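4.2 Changes to work in the dish return area

The Borkenik site serves over 3,000 meals a week and returns its cups and bowls to a single sorting room. Before the trial, sorting was done entirely by hand in shifts of three attendants. Staff interviewed in April described the task as light but tiring, and several linked it to sore wrists and shoulders. The Clitano arm was introduced to take on part of the lifting and placing, while attendants kept responsibility for checking, stacking and dealing with items the arm could not grasp. Figure 3 shows the arm at a table of mixed plastic cups and bowls, with its gripper open above a red cup.

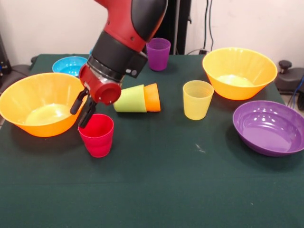 Figure 3. Robotic arm over a sorting table with cups and bowls of several colours.

Attendants reported that the physical load fell during the first weeks, but that the work required closer attention. Nested cups were a frequent subject of comment. An experienced attendant separates them without thinking about it, and many staff continued to do so before items reached the arm. This preparatory labour did not appear in the job description supplied by Numlow, the site operator, and was not counted in its productivity reports.

Of the 200 shift logs collected, 194 were complete enough to be coded. Entries from the afternoon shift mention waiting more often than those from the morning. Some attendants valued the pauses; others felt that the pace of the room was no longer theirs to set. Similar concerns were raised at the Joubert site, where supervisors later allowed staff to stop the arm at their own discretion. We return to this arrangement in Section 5.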